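About Plerinham School of Household Textiles

Plerinham is an independent day and evening school for the care, repair and finishing of household textiles. It offers instruction to adults entering the laundry and linen trades, and to those already employed in them. The school occupies two floors of the former Soretti building on Gullcombe Street.

Our Programs

The Certificate in Textile Care runs for 26 weeks and is divided into four units: fibers and fabrics, washing and drying, pressing and folding, and mending. Classes are limited to 14 students. Applicants do not need previous experience, but they are expected to read and write English well enough to keep a work log.

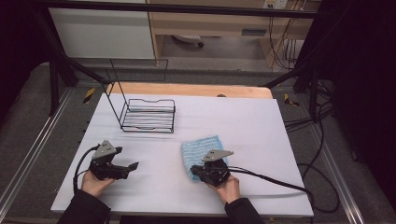
Evening students follow the same units at a slower pace and sit the same final assessment. A short course in hotel and hospital linen is offered each spring, subject to enrollment. Fees cover all supplies except work shoes.

Our Approach

Students learn to read a care label before they learn to run a machine. Each unit ends with a practical test, marked by an instructor who has not taught the class. Written comments are returned within four working days, and a student who does not pass may repeat the test once without charge.

The Ruotsalainen Fund meets part of the tuition for students in financial need. Awards are made before the start of each term and do not have to be repaid.

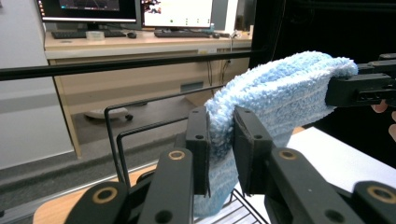
Emese Kozma writes that the mending unit was the hardest part of her certificate and the part she now uses every day, and that she would have liked more time on knitwear. The unit has been lengthened by a week.

Admissions

The current prospectus was issued in June 2023. Applications for the fall term close at the end of July. Visitors are welcome during office hours and should report to the front desk on the first floor.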